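Dremero : règles de collecte pour la manipulation de fruits fragiles
Fiche de données et README, version 3
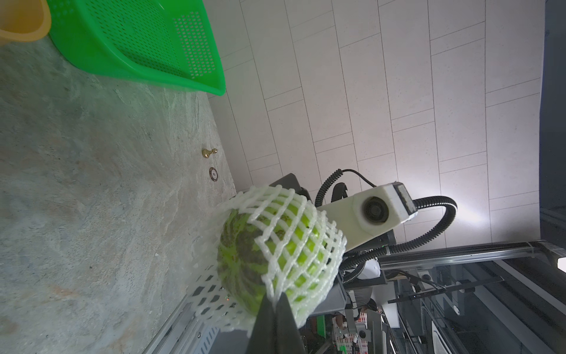 Krum Kolev a demandé, dès la première relecture, pourquoi une règle de sécurité devrait figurer dans une fiche de données, puisque les opérateurs ont déjà leur classeur au poste. La question est bonne, et la réponse tient au contenu même du jeu : les consignes changent la manière de bouger, donc les trajectoires, donc ce qu'un modèle apprend. Quelqu'un qui réutilise Dremero sans connaître nos limites de vitesse ou de serrage passera à côté de la moitié de l'information. Alors on met tout ici, et avec plaisir !

Contenu

Le jeu rassemble 647 épisodes de saisie et de dépose de fruits et légumes, enregistrés sur les postes Drondik et Totbridge. Parmi eux, 255 concernent des fruits lourds et ronds (melons, pastèques de petit calibre), avec ou sans filet de mousse. Chaque épisode a son dossier : vidéo, positions articulaires, ouverture de la pince, et un fichier notes.txt écrit par l'opérateur. Lisez ces notes, elles sont souvent savoureuses et presque toujours utiles.

Règles au poste

Un seul opérateur commande le bras. Toute autre personne présente reste hors du volume de travail, et l'opérateur annonce à voix haute le début du mouvement.
L'arrêt d'urgence est essayé à chaque prise de poste, bras en position de repos, avant le premier épisode.
Les câbles doivent garder du mou sur toute la course du bras. On fait un parcours complet à vitesse réduite quand on change de montage.
Le plan de travail est essuyé entre deux séries. Un fruit fendu part au compost, et son épisode reste dans le jeu avec l'étiquette « abîmé ».
Pas de main entre les doigts de la pince, même à l'arrêt, même pour replacer un filet.

Règles de saisie

Les doigts se ferment lentement jusqu'au contact, puis on serre par paliers. Pour un fruit sous filet, le contact se juge au fruit et pas à la mousse : celle-ci s'écrase et donne une fausse impression de prise. Le filet n'est jamais retiré en cours d'épisode. On soulève seulement quand la prise est stable, et on dépose sans lâcher de haut. Si le fruit roule, on laisse rouler, on ouvre la pince et on reprend : ces rattrapages sont précieux, gardez-les !

Étiquettes

réussi, repris, abîmé, interrompu. Une seule étiquette par épisode. Les 143 épisodes « repris » ont été relus un par un par Krešimir Vlachou, qui a unifié le vocabulaire des notes. En cas de doute entre « repris » et « interrompu », c'est la dépose finale qui tranche.

Personnes à l'image

Les passants peuvent apparaître à l'arrière-plan. Toute personne travaillant dans la salle signe l'accord avant d'y entrer, et les visages reconnaissables sont floutés avant diffusion. Pour une demande de retrait, ouvrez un ticket avec le numéro de l'épisode.

Limites connues

Peu de variété dans les éclairages. Les fruits très mûrs sont sous-représentés. La série Crăciun, enregistrée en janvier, utilise une ancienne convention pour l'ouverture de la pince (0 = ouverte) ; le script convertir.py remet tout dans le sens actuel.

Dernière mise à jour : 2018-11-08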